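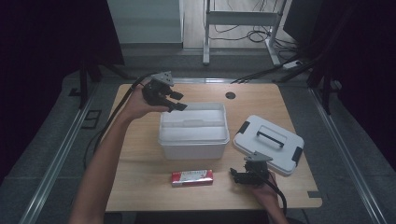

Do you need a matched pair of grippers to record two-handed tasks? You can start with two different ones, but the data is easier to use if both hands open to the same width and close at the same speed.

I spent most of May going back and forth between the Gositz and the Grumeck. Both are hand-held, both run on one cable, and both cost more than I wanted to pay. The Gositz is lighter by 74 grams. I didn't think that would matter until I had done the same lid task for an afternoon and my wrist got sore with the other one.

The Grumeck has the better trigger. It moves evenly all the way through, while the Gositz has a soft spot near the closed end. Weidong Zeng adjusted the spring for me and that helped a little. We ran 200 takes with each, and I dropped the lid fewer times with the Grumeck.

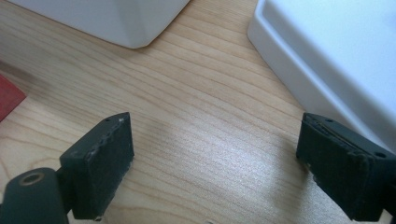
Pads are the other thing to budget for. Foam grips smooth plastic well, but the edges wear first, and after that thin objects start to slip. A-yeong Yang changes hers after about 1768 grasps, a number she got from her own logs. I go by feel and probably wait too long. Charbonneau sells a rubber set that fits both models with the same screws. I have one on order.

For now I'm keeping the Grumeck and sending the Gositz back. The wrist problem is real, so I take a break after every 5 takes. Next I want to try the Plindance controller with it and see if the delay on closing gets any shorter.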